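Packing Small Things: Final Report
Chaiwat Khamphan, January 2025

2. What goes in the box

The brief from Clarwood asked for a gift box that "feels full." Our team of two took this to mean a box with things in it, and began there in November.

The working set is modest. Three small cubes, one blue, one green, one red, and a black cardboard box whose lid goes upside down underneath, where it can't wander off. We named the set Plomik after a long meeting that should have been a short one.
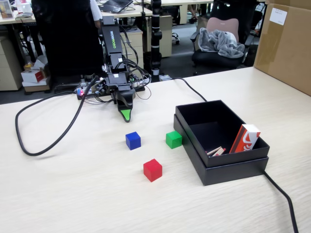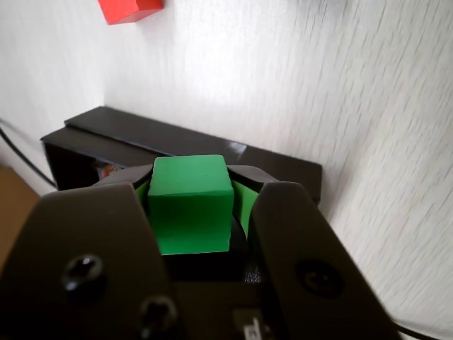 Green cube, black box.

Order of packing turned out to matter more than we wanted it to. Cubes first, and the tall items slump across them. Tall items first, and they hold the back corner nicely, but then the cubes slide about in front like commuters. We settled on tall things at the back, cubes last – and a strip of tissue, which we had sworn not to use.

We logged 217 packings before the layout stopped changing. The spreadsheet has 2,272 rows, most of them about tissue.

3. Problems

Black shows every fingerprint. Our second supplier, Jaidee, offered a gray box, but it arrived a size too small and now holds pens.

Rounded edges are pleasant to handle and useless for stacking against a wall of cardboard.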